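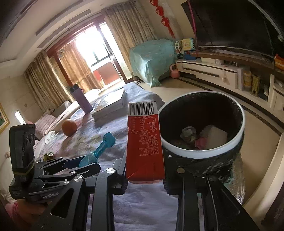
Bedroom Clearing, Pallmont Apartment: Items Left on the Bed

Page updated February 1, 2022. Text by Modupe Fashola.

The bed is used as the sorting surface. Loose items from the bedroom are set down on the blanket, grouped by where they go next, and put away before evening. The blanket is pale, with a soft floral pattern in grey, blue and beige, and shows crumbs easily.

Notes to the picture

Red drink carton. Tall, rectangular, with a barcode panel near the top, a nutrition table below it and small Chinese text in white. Full cartons go to the kitchen shelf; empty ones are flattened for recycling.

Round black container, white inner rim band. Holds crumpled paper and tissue. Emptied into the hall bin at the end of each session.

Teal toy scoop, translucent blue body. Goes to the toy box under the window, box 8 on the apartment list.

Orange. Kitchen, fruit bowl.

Lavender water bottle, dark cap. Rinsed and stood on the drying rack - cap off.

Stack of thick books, laid flat. Aminu Mohammed has the shelf plan from December; the lower shelf is 35 inches wide and takes the heavy volumes.

Order of work

Waste first, then food and drink, then toys, then books. The blanket is shaken out last and folded to the foot of the bed.

The hallway closet has its own page.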